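Talking Leftovers, Pie Tins and Plain Good Suppers with Renata Rivadeneira

By Beca Gittins

I got to Renata Rivadeneira's place in Fisville early, which I never do, and she already had the kettle going. "You're the one who wrote in about the beans," she said, before I had my coat off. I am! Two years ago I sent a letter to her newsletter complaining that her bean recipe made enough for a football team, and she printed it with a one-word answer: "Freezer."

If you don't know the newsletter, it's called Brallico, and it goes out to 1,217 people who want to know what to make for supper on a night when they don't feel like making supper. Renata started it in September, four years back, after she left her job running the kitchen at a middle school. She spent a long time there and says it taught her almost everything.

"You learn what people eat when no one's being polite," she told me. "A twelve-year-old will look you in the face and drop your soup in the trash. I got very good at soup."

I asked her what she cooked growing up, and she laughed at me. Her mother didn't let her near the stove until she was fifteen. She peeled, she shelled, she washed rice, and she set the table every night of her life. The first thing she made on her own was a potato omelet that she flipped straight into the gap between the stove and the wall. They had eggs and bread instead, and her brother still brings it up at weddings.

Most of what we talked about was money, because that's what her readers write in about. Groceries cost too much, and the recipes people find online call for eleven things they don't have. Renata has one rule she won't budge on, and it's that a recipe in Brallico can't send you to a second store.

"I had a lovely one with preserved lemons," she said. "Lovely. I tested it four times. Then I thought, where is anyone in Fisville getting a preserved lemon on a Tuesday? So that's just my dinner now, they don't get that one."

She also can't stand the word "hack." She made me promise not to put it in the headline (see, Renata, I kept it out!).

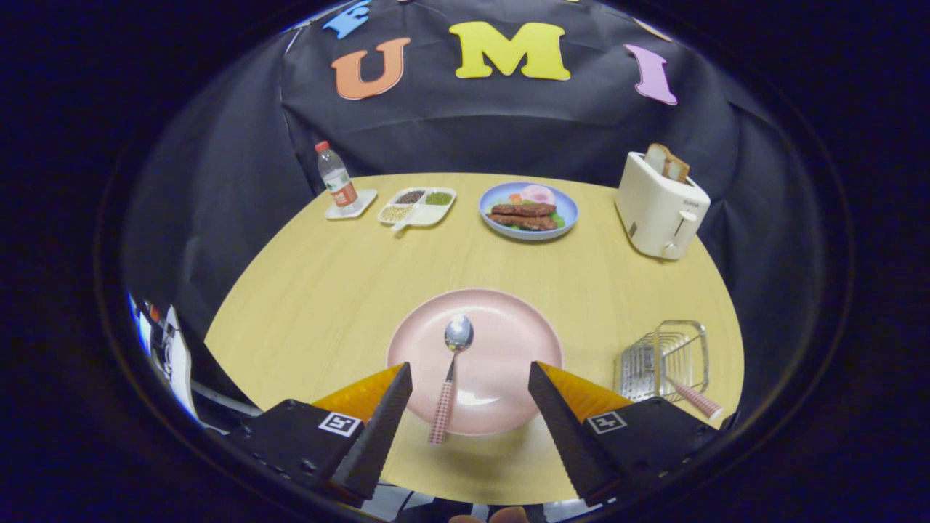
Pink plate, checkered spoon handle.

We got onto the subject of plates, and I had not expected to have so much to say about plates. Renata thinks most of us eat off ones that are too big, and then we think we haven't cooked enough. She also thinks you should use the good ones. Her aunt kept a set in a cabinet for decades, and when the family finally took them out, half of them had never touched food.

"I was so mad at her," she said. "I mean, I loved her. But I ate off paper in that house!"

I told her I have a serving bowl from my own wedding that I've used twice, and she pointed her teaspoon at me and told me to put cereal in it. I did, the next morning. It was way too much cereal.

The part of the newsletter I turn to first is the mailbag, where readers argue with each other over things like whether you rinse pasta. Pongsak Chaiyaporn has been writing in since the second issue, mostly about rice, and mostly to tell Renata she's wrong. They've never met. She saves his letters in a folder and has changed her method because of him, although it took her a whole winter to admit it in print.

"He was right about the resting," she said. "Ten minutes, lid on, leave it alone. I used to lift the lid. I was a lid lifter."

Then there's the cookbook, which I'd been dying to ask about. She's putting it together with Ximena Pereyra, who edited the school district's menus back when Renata worked there and who is, by all accounts, ruthless. The first draft had a story in front of every recipe. Ximena cut nearly all of them. One that survived is about a power outage and a very large pot of chili, and I won't spoil it.

They're printing 3,000 copies to begin with. Renata wanted 2,000 and lost that argument. "If they don't sell, I'll be insulating the attic with them," she said, and then asked if I wanted more tea, and then got up and made me a grilled cheese without asking whether I wanted that too.

It had thin slices of apple in it and a little mustard. She cooked it on low heat for longer than I would ever have the patience for, and she talked the whole time with her back to me, so that stretch of my recording is mostly sizzling. I can make out something about butter going on the bread and never in the pan, and something about her neighbor's dog.

I asked what she does on nights when she doesn't want to cook either.

"Toast," she said. "Toast and a can of sardines, standing up. Don't print that." Then she thought about it while she cut my sandwich. "No, go ahead and print it. Pongsak will write in."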